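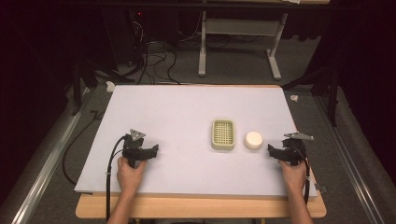 Soap Dishes, Part 2: Round Bars on Slatted and Grid Trays

This gallery belongs to the bathroom accessories notes kept by the Gondton household goods group. Part 1, posted in March, dealt with rectangular bars on solid ceramic. Part 2 is limited to plastic trays with an open interior and a raised rim, used with a round bar and no liner.

The page has been revised once, on Wed 4 September, to correct the cleaning interval. Dishes are compared on three points: contact area under the bar, rim height, and ease of rinsing. Price is left out. Most trays of this type cost so little that the difference is lost in shipping.

Work surface. Trays and bars are handled on a plain pale surface with no pattern. Soap residue is hard to find on white, so the surface is wiped with a damp cloth between bars and dried before the next one goes down. Fragrance-free bars only — perfume oils leave a film that affects the next reading.
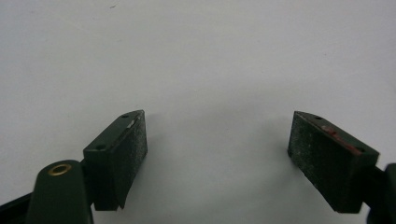
White background, no bar in place.

Fit. A round bar in a rectangular tray always leaves open grid at the ends. For drainage this is useful. Water that runs off the side of the bar has somewhere to go, and air reaches the lower edge. The rule used in these notes is that the bar should clear the rim on all sides by at least the width of a finger. A bar that touches the rim will bond to it overnight.

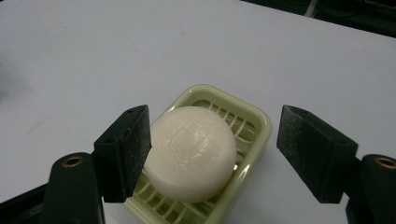
Tassanee Saengthong wrote in to disagree on the rim. In her bathroom a high rim holds more water than the grid lets through, and she has gone back to a flat Kastura rack with no rim at all. She turns the bar over every evening and reports that it lasts longer that way than in any dish she has owned.

Her point on turning is accepted and has been added to the care section below. The rim is a separate matter. On a level shelf a rim does little harm if the tray is emptied daily. On a sloped tub edge it keeps the bar from sliding off.
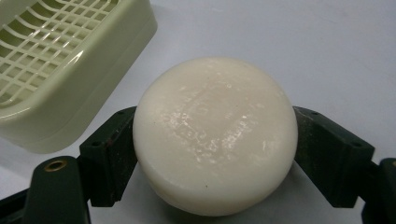
Care of the bar. Set it down on a different face each time so that both sides get a chance to dry. Check the flat top before putting it back. Glossy streaks like the ones running across the middle of this bar mark the part to keep facing up, with the matte area against the slats. A soft face placed downward will press into the openings and block them.

Care of the tray. Rinse under warm water every 20 days and push a bottle brush through from below. Do not scrape the slats with metal. Vieira and Trillent trays can both be washed this way.

Part 3 will cover wall-mounted holders.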